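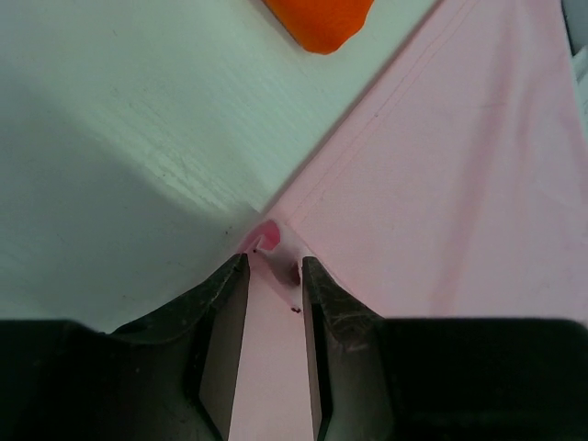
Pink cloth, gathered into a small fold.

Site Visit Report: Bickerstaff Building, Zostville
2020-06-16

Representatives of Kallico toured the Bickerstaff building at the invitation of the owner, Skirov. Přemysl Polák led the visit. The property is offered for lease as a single unit, with 63 parking spaces and a fenced yard on the north side. The loading area has four dock doors and one drive-in door. Office space on the upper floor can seat up to 40 staff.

The roof was replaced in February – the warranty passes to the tenant. Skirov confirmed that the sprinkler system will be inspected before occupancy. A copy of the floor plan may be requested from the Kallico leasing office, Room 200.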